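Pirance Hand-Held Gripper Kit: What to Buy and What to Budget For

Updated 2025-09-14

The Pirance kit is for small teams that want to record hand work on cloth, cups, cables and all the other ordinary stuff people handle at home. You hold the grippers yourself and do the task the way you'd normally do it, and the recordings go to your training machine afterward. We love this way of working! A new person can be folding a towel with it on the first morning, and you can do a surprising amount of planning before you ever commit to a full arm.

Price: 2,295 for the two-hand kit
Order code: 176
Warranty: 3 years on the hand units, pads excluded

What comes in the kit

- Two hand-held grippers, left and right
- Padded fingertips, fitted
- 5 spare pairs of pads
- Data cables and a charging lead
- A printed setup guide and a hard carry case

Not in the kit: the computer, the screen, storage drives and the table. Most buyers already own all of these, so please check before adding anything to your order. A desk that somebody uses for email every day can do double duty as a recording station, as long as you can clear enough of it to move both hands freely.

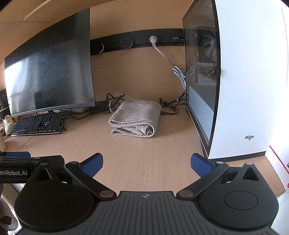 Towels are where we tell everyone to start. They're cheap, they wash, they never fold quite the same way twice, and nothing breaks if you drop one. Buy a mix of plain, striped and ribbed, in a couple of different weights, and put them on the same purchase order as the kit (you will thank yourself in the second week, when the first batch has become too familiar to everyone). Thin dishcloths are a good next step, and a stiff new bath towel is a real workout for the hands.

Planning the station

Start with the surface. A plain tabletop with no glass is best, and it should be deep enough that your elbows aren't hanging in the air. Standing or sitting both work, so let the people doing the recording decide. Long sessions are tiring whichever way you do it, and two people taking turns will get much more done than one person pushing through.

Next, power. Count your outlets before the kit arrives and then add one more than you think you need. Computer, monitor, charger and a desk lamp fill a strip fast. If your outlets are behind the computer, a short extension to the front edge costs very little and saves a lot of crawling.

Storage is the part of the budget people most often get wrong. Recordings pile up quickly, and a team that's having fun will record more than it planned to. Price two drives from the start, one to work from and one to copy to. Put a label on both.

Then there's cable length. The standard data cables suit a computer on the same desk. If yours lives on the floor or across the room, choose the long cables when you order, and pick up a bag of reusable ties with them.

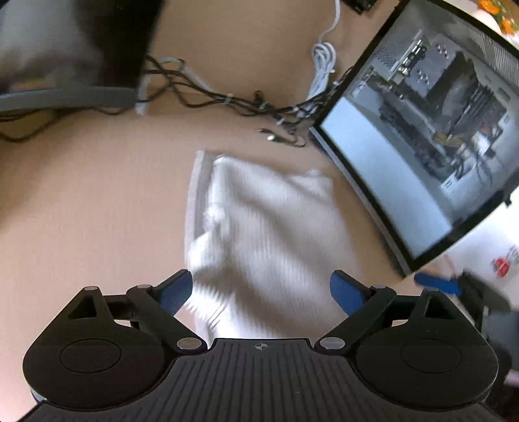 Pads are the one part that really does wear. Cloth work is gentle on them, while rough card and anything gritty will eat through a pair much sooner. Change both pads on a gripper together so the grip stays even, and write the date on the inside of the case lid when you do it. Extra pads can be ordered at any time and ship in a padded envelope, so there's no need to stockpile.

Spreading the cost

You don't have to buy everything in one go. A single hand unit is available, and plenty of tasks can be learned with one: picking up, placing, sorting, pulling open a drawer. Folding is much happier with two. If you think you'll end up at two anyway, the full kit works out cheaper than a single now and a second one later, and the pair arrives already matched.

Schools and shared workshops can ask for a split invoice across two budget years. Send the request along with your order and we'll set it up. Orders placed since July ship with the newer carry case, which has room for the spare pads and both cables without any squashing.

Related items

Pirance Single Hand Unit
Pirance Spare Pads, pair
Pirance Long Data Cable
Cakidness Mixed Towel Pack
Buckley Under-Desk Cable Tray
Losent Desktop Drive, twin pack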